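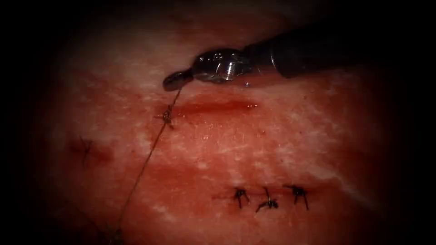
1 min read

Practice stitches keep bunching up
Posted 6/6/26 in Livgate Crafts & Skills

Hi everyone! I've been learning interrupted sutures since February, and my knots sit fine but the short cuts pucker. Am I pulling too hard?
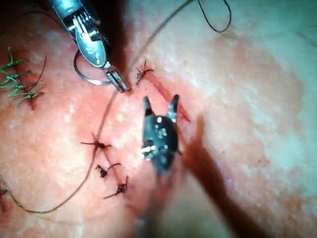
Veton
Probably, yes! Lay the first throw down gently, just until the edges meet, and snug up the second one (it took me around 200 knots to stop yanking). 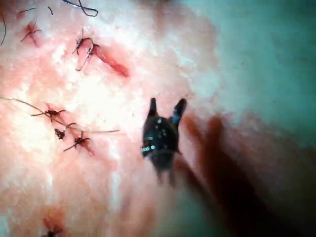 Space them evenly too, and trim your tails all the same.

Dellness
What Veton said. I'd try a running stitch as well, in a bright thread. 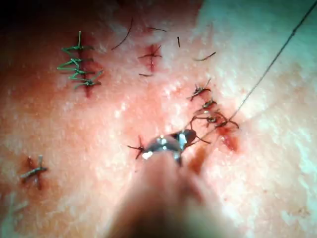

Green is lovely for seeing where your tension changes.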